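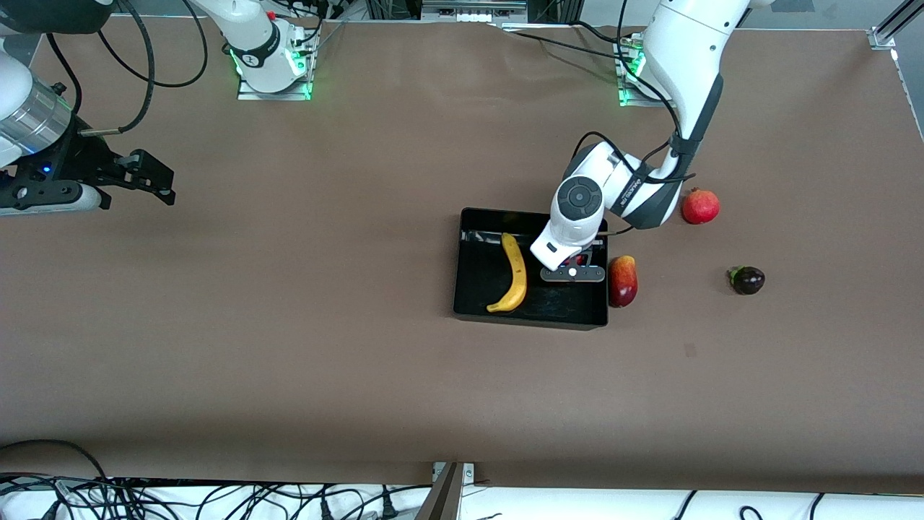

A yellow banana in a black tray.

Why do bananas turn brown?

A banana is still alive after it is picked. Inside, it makes a gas called ethylene. The gas tells the fruit to ripen. Starch turns into sugar, so the banana gets softer and sweeter.

The green color in the skin breaks down first, and yellow shows through. Later, tiny parts of the skin called cells start to break. Air gets in and mixes with what was inside them, and that makes brown spots.

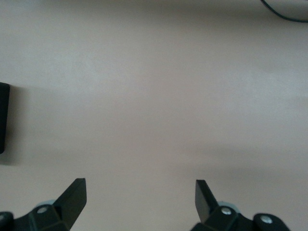
Cold slows ripening down, but it also hurts the skin. A banana in the fridge can turn black outside and still be fine to eat inside.

Try it at home. Put one green banana in a closed paper bag and leave another on the counter. Look at both after 3 days. The bag traps the gas - so which one do you think will be yellow first?

Very spotty bananas are good for baking. Ask an adult to help with the oven.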